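Play food: how do you label the red ones? Apple or tomato?

Toys and Play Things > Sorting, storing, repairing

mirelle_k
Posts: 54
Good evening to all. I am preparing the list for the play food box at our toy library in Stulton and I have a problem of vocabulary, which became a problem of storage. The lemons are easy. They are yellow, the skin has the fine dimples like citrus peel, and there is a little dark green nub for the stem. Every child and every grandmother says lemon.

The red ones are the trouble. I wrote "apple" on the card. My colleague crossed it out and wrote "tomato". Now the card has both words and looks like a school test which went badly. Please look at the biggest one, to the right of the lemon.

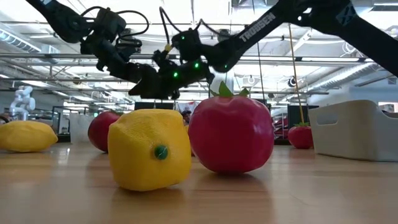
Photo: Hendrik Cele

The colour is a red which goes a bit to pink, and the surface has soft flat dents all over. I say that the dents are from an apple. I would be glad to read your opinions, and also how you label such pieces when the set has come without its box.

Gumleaf_Deb
Posts: 1,998
Tomato, love. Look at the green bit on top! Apples have a stalk and maybe one leaf if they're fancy. Those pointy leaves splayed out like that are a tomato, or at a stretch a strawberry.

mirelle_k
Posts: 54
Thank you, Deb. I had considered the strawberry, but it would be a strawberry larger than the lemon. The children would accept this. The parents would write to me.

paddock_tim
Posts: 211
I'm with the apple side. Toy makers stick green on everything red so it reads as "grown on a plant". We had a set where even the radish had a hat. Shape matters more than leaves, and a tomato wouldn't have dents like that.

Gumleaf_Deb
Posts: 1,998
Tim, go and buy a tomato at a market instead of a supermarket and then talk to me about dents.

wrenfield
Posts: 87
Has anybody got a view from the side? From slightly above you can't tell if it's squat or not. A squat one is a tomato to me. If it's as tall as it is wide I could be talked into apple.

mirelle_k
Posts: 54
It is a fair request. I have one from almost the height of the table. I must admit that it doesn't help my side.
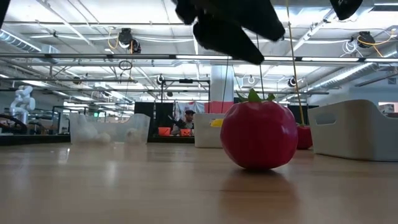 A red one seen from table height, leaves on top. Clear bin on the left, white tub on the right.

It is round but slightly squat, I cannot deny it. And with the ceiling lights on the skin it shines much more than I remembered.

Gumleaf_Deb
Posts: 1,998
TOMATO. I rest my case and I'm putting the kettle on.

paddock_tim
Posts: 211
OK, that one is a tomato. I'm not conceding the whole box, though. You can get apples and tomatoes in the same set. Are they all out of the one mould? There's another red thing behind it and I can't see any top on that from here.

mirelle_k
Posts: 54
I cannot tell you yet. I will put them side by side with the leaves to the front and compare. If the leaves are the same on all of them I will change the card, and I will inform my colleague in writing, because she will want to keep it.

wrenfield
Posts: 87
Different matter, but what are the white round things in the clear bin? And do you like that sort of bin? We are tossing up between clear and solid white for our play kitchen in Sturthorpe.

mirelle_k
Posts: 54
The white ones are a separate lot and are not on my list, so I will not guess at them in public. About the bins I have more of an opinion. The clear one is frosted, so you see that there is a heap of something soft and white, and this is enough for tidying. With the white tubs you must come near and look over the rim. On the other hand the white tub has the slot cut in the side for the hand, and for a child of four years a slot for the hand is worth more than a wall you can see through.

paddock_tim
Posts: 211
Second the hand slots. Ours without them get dragged by the rim and the rim splits. If you go solid, tape a photo of the contents on the end. No words, and then you don't need this thread.

Gumleaf_Deb
Posts: 1,998
Tim finally says something sensible. Also, mirelle, that is a beautiful glossy tabletop. What do you wipe it with? Mine went cloudy within 2 months.

mirelle_k
Posts: 54
A damp cloth and afterwards a dry one, nothing else. Before December we used a spray and it left a film, so I have forbidden the spray. For the toys it is lukewarm water with a drop of dish soap, and a soft toothbrush for the dimples of the lemons. Dry them with the leaves downward, otherwise the water stays between the points.

wrenfield
Posts: 87
Leaves downward, noted. My vote is tomato, for the record.

mirelle_k
Posts: 54
I have compared them now. I find the leaves to be the same kind on all the red ones that have been returned, and the new card says "Tomato (some families say apple)". My colleague has asked that I remove the brackets. I am thinking about it until 7 this evening.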